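Shoe fitters and wear testers wanted, Indedon

Venter makes dance and walking shoes in small sizes and wide widths. We are looking for two part-time fitters for our Indedon shop, and for people to wear our new Hitow practice shoe before it goes on sale.

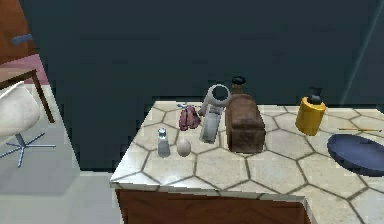

Salt shaker and egg on the counter.

Fitters work 18 hours a week, including Saturdays. You will measure feet, fetch stock and deal with returns. Shop experience helps but we will train you.

Wear testers need to dance at least twice a week. You get one pair, suede sole, low heel, and keep it afterwards. Please tell us your usual size and any trouble you have with straps or buckles.

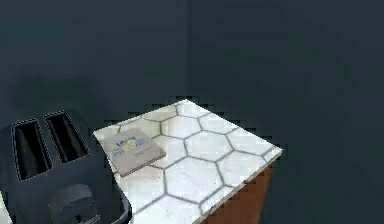
Xolani Zulu: I tested the last pair in April. Fill in the wear sheet the same evening, as you forget where it rubbed.

The sheet takes about 2 minutes. We have room for 70 testers and will give half the places to beginners. Testers must be 18 or over. 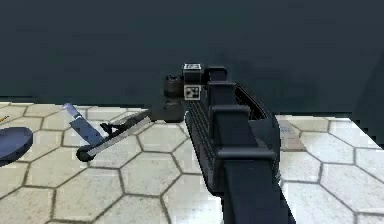 Fitters should send a CV and the name of one referee. Testers need only send the short form. Post either to Venter, Trultden House, Indedon, quoting reference 1754, by Monday, June 13, 2022.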